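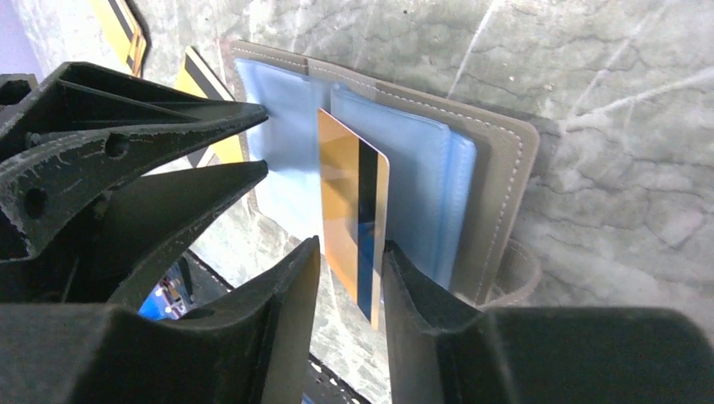 Trucos de casa > Orden > Carteras y tarjeteros

Ordenar la cartera sin comprarse otra

Cada pocos meses alguien promete que la cartera se ordena sola si uno compra el modelo adecuado. He probado dos, una Kavano y otra de Prieto, y las dos acabaron igual de hinchadas que la vieja. El problema eran los recibos del supermercado, y esos caben en cualquier sitio.

Lo que sí me funciona es vaciarla entera sobre una superficie lisa y despejada, con la cartera abierta del todo. Sacar solo "lo que sobra" no sirve, al final siempre parece que no sobra nada. En mi última limpieza salieron 16 tarjetas, y usaba cuatro.

Las fundas de plástico me dan bastante desconfianza. Se venden como protección, pero las blandas se pegan a la tarjeta en verano y las rígidas se rajan por la esquina. Si la cartera ya las trae, una tarjeta por funda y ni una más. Para limpiarlas basta un paño apenas húmedo. El spray de Hiltley que me recomendaron en la tienda dejó un velo blanquecino que tardé más en quitar que la mugre.

Con las tarjetas de banda magnética, cogerlas por los bordes y meterlas rectas, sin doblarlas para que entren. Si hay que forzar, el hueco es pequeño y no va a "dar de sí" en una semana, diga lo que diga el vendedor. El cuero cede, pero luego no vuelve, y entonces las tarjetas se caen.
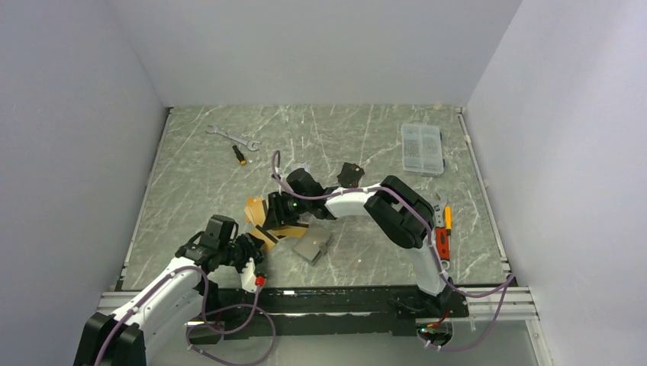
Otro consejo que circula mucho es separar todo en montones por categorías: banco, transporte, tiendas, documentos. Me parece excesivo para algo que cabe en la mano. Yo hago dos montones, lo que he usado este mes y lo demás. El segundo va a un cajón — no a la basura, que luego se echa en falta justo la del seguro — y lo que siga allí pasados 60 días, se corta con tijeras.

Al cortarlas, pasar por el chip y por la banda. Tirarlas enteras es mala idea aunque estén caducadas.

Del cuero, poco que decir. Crema incolora, muy poca, probada antes en una zona que no se vea, y sin insistir en las costuras claras, que cogen color enseguida. Las mezclas caseras con vinagre o aceite de oliva ni las toco: la mancha de aceite de mi cartera anterior sigue ahí.

Última actualización: julio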